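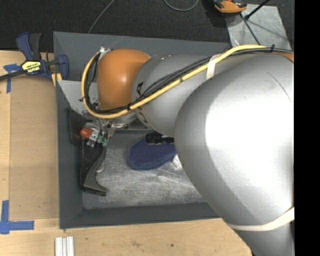 なぜ金属はさわるとつめたいの?

冬の朝、鉄ぼうをにぎると、とてもつめたく感じます。となりにある木のベンチは、それほどでもありません。でも、一晩中外にあった鉄ぼうとベンチの温度をはかると、ほとんど同じです。

ひみつは「熱の伝わり方」

人の手は、まわりの空気よりあたたかいことが多いです。手で物にさわると、手の熱が物のほうへうつっていきます。金属は熱を伝えるのがとくいなので、手の熱がどんどんにげます。すると手のひらの温度が下がり、「つめたい」と感じます。

木は熱を伝えるのがにがてです。さわったところだけがすぐにあたたまり、熱はおくまであまり進みません。プラスチックや発ぽうスチロールも、熱を伝えにくいなかまです。

金属の中では、電子というとても小さなつぶが動き回っています。このつぶが熱を運びます。電気を運ぶのも同じつぶです。銀や銅は、電気も熱もよく伝えます。

やってみよう

用意するもの
・金属のスプーン
・木のスプーン
・プラスチックのスプーン
・お湯を入れたカップ
・バター少し

1 三本のスプーンの柄の同じ高さに、同じ大きさのバターをつけます。
2 おとなの人にお湯を入れてもらい、スプーンを立てます。
3 どのバターが先にとけるか、20分ほうっておかずに、ときどき見ましょう。

金属のスプーンでも、ステンレスは銅や銀より熱を伝えにくいので、少し時間がかかることがあります。バターがとけた時こくをノートに書いておくと、あとでくらべられます。

夏の鉄ぼうはどうなる?

7月の昼すぎ、日なたの鉄ぼうは手よりずっと熱くなります。こんどは熱が鉄ぼうから手へうつります。金属は熱を早く伝えるので、木のベンチよりも熱く感じます。やけどをすることもあるので、長くさわらないでください。

ことばのメモ
熱伝導(ねつでんどう):物の中を熱が伝わっていくこと。
電子(でんし):電気や熱を運ぶ、とても小さなつぶ。

文:カドリ・ラピニャ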